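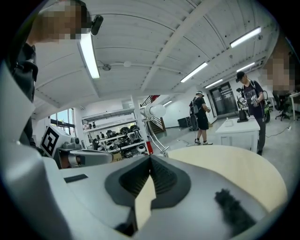

Flenville Manipulation Group - Gripper Comparison, speaker notes

Slide 1. Leave the picture up while people find seats. Ribbed black jaw pad near the bottom, looking up past it at the ceiling lights. Say: you will be seeing a lot of this pad, so get comfortable.

Slide 2. What we compared. Two handheld grippers, the Gomari and the Grutine, with the same task list for both. Pick up, turn, put down, hand over. 400 picks per gripper on the short list, then the long list. If someone asks why no suction cup, say the budget had opinions.

Slide 3. The pads. Ribs hold well on cardboard and soft plastic. On glossy bottles the Gomari lets go politely, at a moment of its own choosing. Grutine's flat pad does better there and worse on everything else. PAUSE. Let them pick a side.

Slide 4. Handheld versus headset. Point back to slide 1: one person is holding a white gripper in both hands behind the table, another has a VR headset on and a controller in hand. Same room, two ways of getting a demonstration. We logged 3,050 handheld demos and kept 796 from the headset. Do not say which group complained more. (Headset.)

Slide 5. Markers and tracking. The square black-and-white marker by the window, on the block clamped to the arm part, is easy to miss, so point at it. Tracking drifted whenever the sun came round in July. We blamed the Rizvi controller for two weeks and owe it an apology.

Slide 6. Wrist fatigue. Skip if over time. If not: the Gomari is comfortable for twenty minutes and a piece of gym equipment after that.

Slide 7. Next round. Softer pads, same tasks, 2,000 more demos. Ask who wants to lend a wrist. Take questions, and repeat each one into the mic.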